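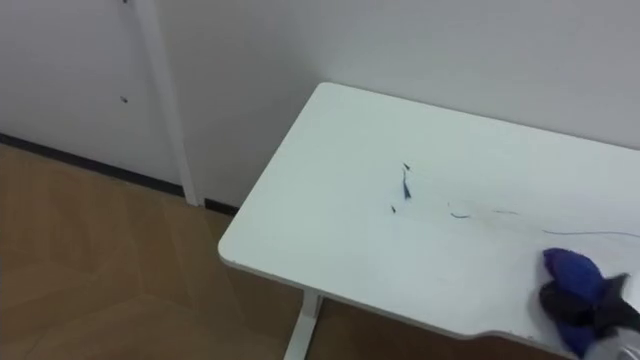

Tandness table-wiping examples: progress report
Prepared by Bukola Afolabi for Priya Zamora
September 2, 2018

We have recorded 3018 examples of the wiping task since the grant began. Of these, 2531 have been checked and passed for training. Another 211 were rejected, mostly for late starts or dropped arm readings, and the rest are still in the queue.
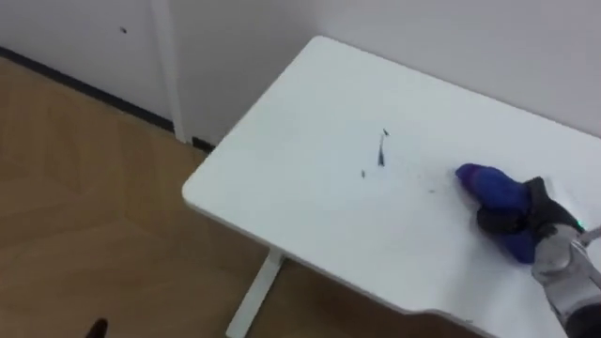 Wiping task, white desk, debris left of the gripper.

Each example is driven by an operator from start to finish. Operators change the layout of the debris between runs and note the start and end of each stroke in Jistier. Labelling takes longer than recording — we had budgeted for the reverse — and one person now does it full time.

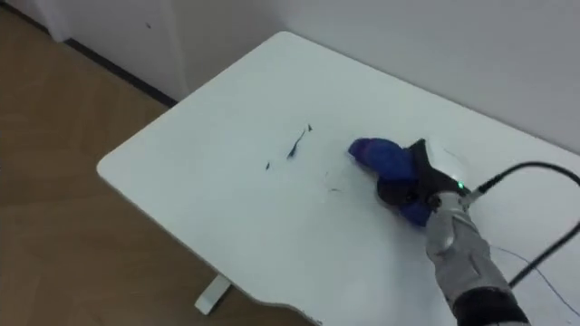

Gripper pressed down around the blue item, dark bits still on the tabletop.

The first model trained on the checked set handles large pieces well. It often stops early when only small ones are left, so 282 of the next examples will be set aside for that case.

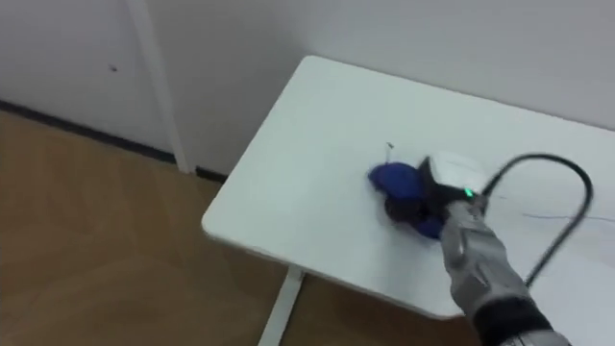
Labelling rules for the end of a run were tightened last month. Two labellers had been marking the same run as finished at different points. A speck as small as the one a little above and to the left of the blue object now counts as debris, and the run stays open until it is dealt with.

The second payment will cover operator hours to December. We ask that the unspent travel money be moved to labelling.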